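4.2 Long objects on a textured surface

Clearing a table is a chore most people would hand over first, and long, thin items remain its weak point. In the Eskola simulator we ran 276 trials in which the arm had to pick up a cylindrical wooden rod and place it in a bin. The policy was the Cokari baseline of Section 3, without retraining. Contact parameters were held fixed across all trials.

The wrist view (Figure 3) gives the policy little to work with. The rod and the surface are both brown wood with visible grain, and much of the rod's length can fall outside the view. Segmentation errors were most common at the lower edge of the rod — where its shadow meets the grain — and they shifted the estimated axis enough to spoil the approach angle. Plain gray surfaces, tested in a further 100 trials, produced fewer such errors. We do not regard the chore as solved in either condition. A person clears the same table without attending to the color of the wood. 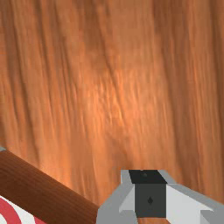
Household Manipulation Group, Department of Mechanical Engineering
Figure 3. Simulated close view of the gripper and the rod on the wood-grain surface. A striped object is partly visible at lower left.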